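The Grip That Wouldn't Let Go
April 16, 2025

The fault log from Worbridge runs to 2,913 entries, and most of them are dull. A cable warms up, a light curtain trips, a part arrives crooked. The entry that stopped work in February was one line long: "Gripper closed, no release, arm continued."

The arm was picking small, flat parts from a tray and stacking them. It closed on one, got the command to open, and didn't. The controller took the command as done and sent the arm on to its next move with the part still in its fingers. It reached the stack at travel speed and knocked it across the cell. A technician was standing outside the guard. One part went over the top and hit the floor behind her. She was not hurt.

Tetholm, which built the cell, first blamed a worn finger. The finger was replaced and the arm ran for 6 days before it happened again.
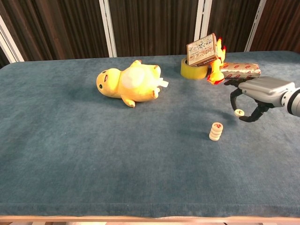
Cetell, a small test lab in Acuña, was asked to find the cause. Its engineers don't use factory parts for this kind of work. They want things that differ in size, softness and surface, and they buy them wherever they can. A plush toy gives under pressure, a roll of packing tape doesn't, and a rubber chicken does something in between. The round cream-colored discs, four in a stack and a single one by the black fingertip, stand in best for the Worbridge parts. They are small and flat, and a gripper has to come down close to the table to reach them.

The lab ran the open command over and over with different loads. On soft items nothing went wrong. On thin, hard ones the fingers sometimes jammed against the table surface, and the motor drew too much current and shut itself off. The controller never asked whether the fingers had moved. It waited 55 milliseconds and went on.

The repair was a software change. The arm now reads finger position before it leaves, and if the reading is wrong it stays where it is and calls for help. Tetholm has sent the update to every site with the same controller – four have yet to install it.

Worbridge also raised the guard. The cell has been back in use since the end of the month, at a lower speed, and the technicians clear jams with the power locked off.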